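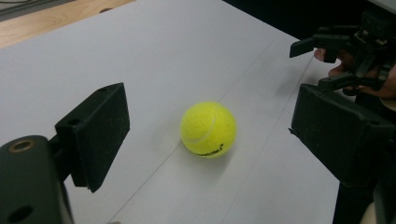
Public training centers should buy the Tadora hand-held gripper kit only on firmer terms than those now offered.

The case for the kit is sound. Staff at the Lindsay center learned to use it in one morning, and a pair of grippers serves two people at one table. In May the center recorded 1,016 grasps of everyday objects, against a target of 1,000.

The terms are weaker. Statelura, the supplier, sells replacement finger pads only in full sets – a poor arrangement for a part that takes most of the wear. Its service plan also leaves calibration to the buyer after the first year.

A public buyer should ask for single pads and a fixed calibration fee before signing. Until both are in writing, renting remains the more careful choice.

Catriona Geddes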